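Dekness Stock support
Ticket: quantities jump after nightly sync
Opened by: Paloma Lindqvist, Jardale
Opened: 9/5/20
Status: Closed (see last entry)

Paloma Lindqvist wrote:

Our quantities go up overnight. The shop is shut, nothing is delivered, and in the morning the stock list says we own more than we did at closing. It affects anything we sell both as a single item and as part of a set. The rest of the list looks right, or at least wrong in the usual ways.

Before I get the standard reply: yes, I have logged out and back in. Yes, I have cleared the browser cache, on the office computer and on the one at the counter. I would like to know how a cache in my browser can alter a number stored on your server, but I have done it.

The worst one is code ZAM-20, the yellow bin in our Zamora storage range. It is sold empty, and also as a set with the black grid insert. Last night it was at 20. This morning it says 1,101. We do not have the floor space for that, never mind the money.

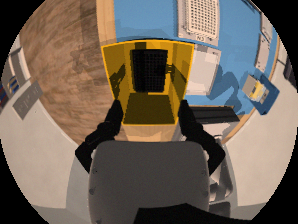
Grigore Matei replied:

Thank you for the report, Paloma. A jump of that size is usually caused by an import file being read more than once. Can you check whether anybody at your end has a scheduled import still switched on under Settings, Data, Imports? An old one left over from a previous supplier list would do it. Please also send the change history for the bin and for the set. You'll find it under the three dots at the end of the row.

Paloma Lindqvist wrote:

There are no scheduled imports. The page says "No jobs" and has a button to create one, which I have left alone.

The change history is attached as a spreadsheet. I don't find it very helpful. Every line from the night says "System" under user and "Adjustment" under reason. If your own program is making adjustments I'd have hoped it would write down why. We make the Saturday staff do that and they are sixteen.

I will say that I doubt the import theory anyway. An import would write the number in the file. It wouldn't keep adding to whatever was there.

Grigore Matei replied:

Fair point on the imports. From your history the adjustments all come in the same short spell overnight, when sets are rebuilt. The rebuild works out how many sets you could make from the single parts you hold. It should only read the part quantities and never write to them.

Could you try the following:

Go to Products, Sets and open the set.
Untick "Rebuild nightly" and save.
Correct the quantity of the single bin by hand.
Leave it overnight and tell us what it says in the morning.

Paloma Lindqvist wrote:

Done, though unticking the box is a way of stopping the symptom and I hope we're all clear on that. If it stays put we will have learned that the thing you suspect is the thing that does it.

Meanwhile the web shop is taking its availability from the same list. Two customers have ordered more bins than we can send. I have had to write to both. One was nice about it.

Paloma Lindqvist wrote:

Morning. It says 20. So it's the rebuild.

I put the tick back on the drawer dividers, which had the same trouble, to see whether it was only that one set. They went up again. I also made a dummy product and a dummy set with no sales history at all, and those behaved perfectly, which I found annoying.

The difference I can see is that the dummy set was made this week. The ones that go wrong were all made before the May update. I may be reading too much into that, but your release note did say "improvements to sets", with no word on what was improved.
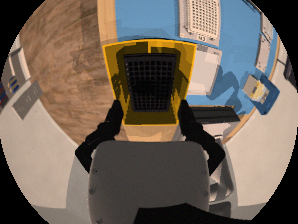
Gwendolyn Tillman commented that she'd had the same thing at her shop with candle boxes since the update, had been told it was a staff error, and had spent an evening recounting shelves on the strength of it. She asked for her own ticket to be reopened.

Grigore Matei replied:

Gwendolyn, I've reopened yours and linked it to this one. I'm sorry about the recount.

Paloma, you were right to look at when the sets were made. Older sets store their link to the single item differently. The update converted them, but left the old link in place next to the new one. When the rebuild runs it finds a set that appears to contain itself, takes the set quantity, and hands it back to the single item as if sets had been broken up for parts. Each pass adds to the last.

We have a fix in testing. Until it's out, deleting the affected set and making it again will clear the old link.

Paloma Lindqvist wrote:

How many passes does it make in a night? I ask as your help page says one.

Grigore Matei replied:

It should be one. It repeats until the totals agree, and with the double link they never do, so it carries on until it hits a time limit. The help page will be corrected.

Paloma Lindqvist wrote:

I've remade the bin set and the dividers by hand. It took roughly 3 minutes a set, most of it waiting for the picture to upload. Both quantities have held for 2 nights.

I don't accept that this is a fix and would like the ticket left open until the real one arrives. I'd also like "Adjustment" replaced by a reason that a person can read.

Grigore Matei replied:

The fix went out this morning as part of the regular release. Overnight changes made by the rebuild will now show as "Set rebuild" with the name of the set. Past entries can't be relabelled. Are you happy for me to close this?

Paloma Lindqvist wrote:

I've ticked "Rebuild nightly" on one old set that I hadn't touched and it came through the night unchanged. You can close it. I'm keeping my own count on paper until the end of the month.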